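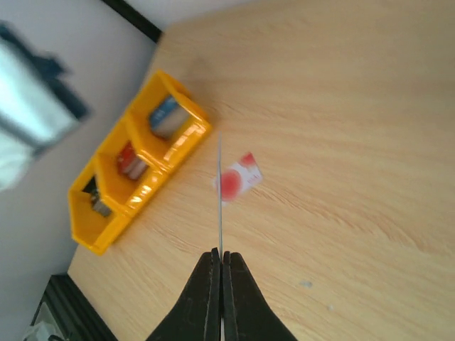

A table at the Drarnuder Rooms, with a yellow-orange organiser along one side.

PRESS RELEASE
4 Mar 2022

Perura letter-writing club opens its doors to the whole town

The Perura Letter Club is moving into a home of its own, and everybody is invited. From this month the club will meet at the Drarnuder Rooms on Mill Lane, in the bright upstairs space that used to be the town's map library. Sessions are free, paper and envelopes are provided, and you don't need nice handwriting (several of our keenest members have dreadful handwriting and are proud of it).

The club began in November with five people in the back of a café. Between them they wrote to old neighbours, a former swimming teacher, a cousin in Tamale and a pen friend last heard from in the eighties. By the end of February members had posted 471 letters, all written by hand, and replies are still arriving.

"I started it because I missed getting post that wasn't a bill," said Salamatu Boateng, who founded the club. "I thought we might keep it up until Christmas. Then the replies came in and people started reading bits of them out, and after that there was no stopping us! One of our members had an answer that ran to 14 sides, with a drawing of a goat."

The new room has space for 50 writers, with big windows on the street side and a long shelf for dictionaries, atlases and books of other people's letters. Araba Acheampong has been choosing the books and is still looking for more, especially collections of family letters and anything about the history of the post. Donations can be left at the front desk during opening hours.

There will be two sessions a week. The afternoon session is a quiet one, with tea at the halfway point and very little talking before it. The evening session is noisier and is meant for anyone who has been putting off a letter for years and would like some company while they get on with it. Ohemaa Akpalu will be there at both for the first month to help new members find their feet, and she has put together a lovely set of opening lines for people who get stuck after "Dear".

The club is also starting a exchange with a sister group, the Triltach Correspondence Circle, on the coast. Each writer who signs up will be matched with somebody in Triltach for a year. Pairs are told each other's first name and one thing they like talking about, and the rest is up to them. The first matches include two beekeepers, two people who are learning the accordion, and a retired bus driver paired with a girl of 11 who wants to know everything there is to know about buses.

Kwesi Quansah joined in the second week and now writes every Sunday morning before breakfast. "My brother and I had got down to birthday texts," he said. "I wrote him a page about our father's garden, and he wrote back correcting nearly all of it. We've been arguing about the runner beans ever since, and I look forward to every envelope."

Children are welcome at the afternoon session with an adult. Large-print guides, lap boards and easy-grip pens can be borrowed on the day, and members who find writing difficult can dictate to a partner. There is a lift from the Mill Lane entrance. The club buys stamps for anyone who would otherwise go without, thanks to a gift from Akpalu Stationers, and second-hand stamps are collected for the children's scrapbook table.

The opening session starts with a short welcome from Vasiliki Karras, who manages the Drarnuder Rooms, followed by tea, cake and an hour of writing. Letters finished on the day will be carried down to the postbox on the corner in time for the last collection. Bring an address!

To book a place, or to sign up for the Triltach exchange, call in at the Drarnuder Rooms or write to us. We do answer.

Press contact: Salamatu Boateng, Perura Letter Club, The Drarnuder Rooms, Mill Lane, Perura

ENDS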